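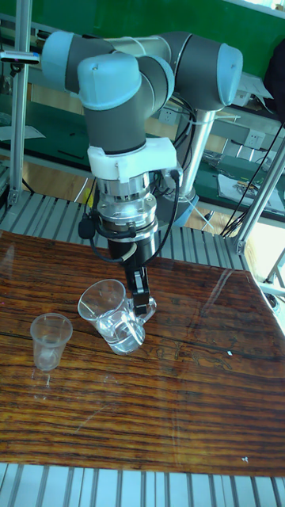

A wooden tabletop with a reddish-brown striped grain and a glossy finish.

Tonley Opens Furniture Repair Workshop in Prullilville

PRULLILVILLE, January 2025 - Tonley, the home goods reuse organization, has opened a public furniture repair workshop in the former Arkalus building in Prullilville. Residents may bring in tables, chairs and small cabinets for repair or refinishing at a fixed fee.

The workshop has 4 benches and a separate finishing room. It follows a pilot program begun in 2023, during which Tonley staff restored 57 household pieces, most of them dining tables with water marks, loose joints or worn varnish.

"Many families in this town own a good table that needs a few hours of skilled work," said Huia Baxter, director of Tonley. "We want that work to be close to home and priced so that people will use it."

Evening classes in sanding, staining and joint repair will begin in March. Each class is taught by a member of the workshop staff, and tools are provided. Participants may work on their own furniture - provided it can be carried through a standard door - or on a donated piece.

The Rugemalira Fund has awarded Tonley $1,000 toward class fees for residents on low incomes. Applications for reduced fees are available at the workshop's front desk.

Media contact: Huia Baxter, Tonley, Prullilville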